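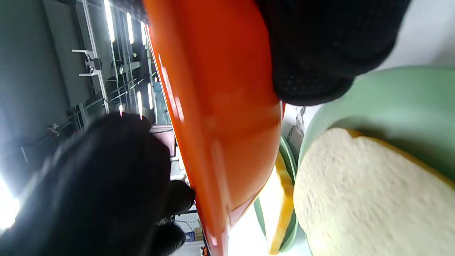

Bread, Cheese, Bread

So the first thing Sigita taught me was how to put down a slice of bread like I'd never met one before.

"Slower," she said. "No, don't sneak up on it. Just slower."

I had the black gloves on and the gripper in my fist, and my elbow was stuck out like a chicken wing. Everybody's does that at the beginning. You squeeze, the fingers at the front close, you carry the bread over from the green bowl, you open your hand and the bread drops. That's the whole job! You'd think a person who has been eating sandwiches for thirty-odd years could manage it. I squashed the first slice, I folded the second, and the third one I flung, a little, onto the floor by Sigita's shoe.

"We save that?" I said.

"We don't save that," Sigita said, and pressed the pedal, and the screen went back to gray.

I'd come to Sleiman in June from a phone store, where I'd sold chargers mostly. The ad said "patient people with steady hands," and I figured one out of the pair would get me through the door. Sleiman had the upstairs of a long building out past the bus yard, all white tables and fluorescent tubes, and down at the far end behind a rope stood Uron. Uron was the robot. It had a pair of arms, no head, and a sort of metal collar where you kept expecting a head to go, and I said good morning to it every day until I noticed I was the only one doing it, and then I did it quieter.

The way it worked was, we made the sandwich and Uron watched. Well, it didn't watch, it was switched off most of the time. The little camera on the gripper watched, and the computers chewed on it overnight (they had a name for the program, Funus, which Nabil swore was somebody's initials), and then every so often they'd wake Uron up and stand around with their arms folded to see what it had picked up from us. If it did badly, that was us. If it did well, that was Funus. You get used to it.

Nabil Sayegh ran our end of things. He was a tall, worried man with a beautiful speaking voice, and he used it to say stuff like "Please rotate the cheese." He had a list taped to every table. Bread on the plate. Cheese on the bread. Bread on the cheese. Reset. Between rounds we'd switch the table up so the robot wouldn't get fussy: move the bowls, swap a bowl, put in something large and useless and then clear it off by hand. I spent one entire afternoon hauling plastic junk on and off a table in my gloves while the gripper lay there pointed at the ceiling lights, still recording, and Nabil had to go through and trim it all out. He was very nice about it. He sighed through his nose.

By the end of the second week I'd gotten good. I don't say that about much. But there's a feeling you get, when the fingers on the tool start being your fingers, and you can tell through all that plastic whether the bread is fresh or yesterday's. I'd go home and reach for the salt and my thumb would do the squeeze. My sister caught me moving her toast around at breakfast.

"You're doing it at the table," she said.

"I'm improving," I said.

Anyway, the pause.

They woke up Uron on 31 August 2023. I remember because the date was on everything that day, on the whiteboard and on the badges they'd printed for the visitors from Fotness. Fotness made the kitchens that went into hospitals and ferries and places like that, and they wanted a robot in one, and they'd sent up a bunch of people in good jackets to look at ours. Nabil had on a jacket too. Sigita had brushed the crumbs off the collar of the robot with a paintbrush. I was supposed to stand by the wall with the spare bread.

And Uron went, and it was lovely! I mean it. The arm came down to the bowl without any of that shaking, and it got under the edge of the bread just the way you're meant to, tilting a bit, and it laid it on the plate. Then the cheese. It peeled up a slice and swung it over and let go, and it landed with one corner hanging off, but square enough. One of the Fotness people said "huh" in a good way. Then it picked up the top slice of bread and carried it across, and it stopped.

It just stopped there in the air, over the sandwich, holding the bread.

You could hear the lights buzzing. Nabil's hand went very slowly toward the red button. And then the wrist turned, just slightly, to the left, like it was looking at the other end of the table for something. It came back. It put the bread down on the cheese, finished, went home, folded up.

Everybody clapped. The Fotness people asked was that a safety feature, and Nabil said in his beautiful voice that it was something they were studying.

I was over by the wall with my face on fire, because I knew whose that was.

See, I do that. I've done it forever. I get to the top slice and I stop and look over at the counter to see what I forgot. It used to be my dad who made the sandwiches at our house, after Mom went on nights, and he forgot things. He forgot the ham in a ham sandwich. You'd bite down at school and it was bread, butter, bread, and you'd have to sit there and chew it like it was on purpose. So when I took over the lunches I'd get to the last slice and stop and check. Mustard? Ham? Pickle for my sister, no pickle for me? All right. Lid on. I never thought of it as a thing I did. It was just how the lid went on.

Nabil went through the recordings after the visitors left. It didn't take him long.

"It's you," he said. He'd turned the screen so I could see. There was the table from down low, at the gripper's height, the bowl coming up big on one side and the bread sitting in it, and there was my other hand wandering through in its black glove, all blurry. And every time, right before the end, the whole picture held still. Then it swung over to the left, where there was nothing but tabletop, and came back.

"Every time," Nabil said.

"I can quit doing it."

"You have done it in everything since June."

"I can quit doing it starting now."

He rubbed his eyes. "It costs us two seconds," he said. "On a ferry, at lunch, two seconds is a line of people."

So they had two choices, he told me. They could throw out my recordings and have somebody else make all those sandwiches over, or they could go in and snip out the pause by hand, which he'd tried on a few already, and then Uron got to the top slice and jerked like it had been stung. Sigita was at the next table wiping down the tools and listening. You could tell she was listening by how clean that one tool was getting.

"Let me drive it," she said.

She meant the remote rig. I hadn't been allowed on that one. You sat in a chair with your arms in a pair of sleeves, and when you moved, Uron moved, right then, across the room, and it could feel what the correction was supposed to be. Sigita Rebane was the best there was on it. She'd once had Uron thread a needle for a bet and then sew a button on Nabil's coat, and the button was still there.

She got in and had it start on its own, and the idea was she'd take over right at the pause and push it on through. Bread. Cheese. Up came the top slice, across, stop. And Sigita sat there with her arms in the sleeves and didn't push.

"Sigita," Nabil said.

"Hang on."

The wrist turned left. She let it. Then it came back and she went along with it, down onto the cheese, soft as anything.

"You were meant to interrupt it," he said.

"I know what I was meant to do. Put something over there."

"Over where?"

"Where it's looking."

Nabil opened his mouth, and then he went and got a tomato out of his own lunch. He had it already sliced, in a little tub with a blue lid. He set the tub down on the left side of the table and took the lid off, and we ran it again, and Uron got to the top slice and stopped and turned its wrist. And this time Sigita leaned. She set the bread back down in the bowl, reached over, got hold of a slice of tomato (on the second try, they're slippery) and laid it on the cheese. Then she went back for the bread.

We did that until the tomato ran out. Then I got sent down to the store for more tomatoes, and when I got back up the stairs, Nabil had taken the list off the table and was writing on the back of it against the wall, and the pen kept giving out on him.

I can't tell you it was the big thing after that. Fotness took their time. They wanted it faster, and then they wanted it in stainless steel, and then the person who'd said "huh" left for some other outfit and we had to do the visit all over again with new badges. Some three weeks later Uron was checking on its own maybe half the time and grabbing the tomato when there was one. The other half it checked, saw the tomato plain as day, and put the lid on anyway. Nabil took that very hard. I told him my dad would've hired it.

I got moved up to the remote rig in the end. Sigita showed me, standing behind the chair with her hands on the backs of my elbows, pushing them in.

"Chicken wing," she said.

"I know."

"Slower."

I brought the arm down to the bowl. It's strange the first time, you feel the bread from across the room, just barely, like someone else is holding your hand inside the glove. I got under the edge, tipped it, carried it, set it on the plate. I did the cheese. I went back for the top slice and brought it over, and then I held it there and looked left, and Sigita waited, and I went and got the tomato.

Contact | © All rights reserved | Back to top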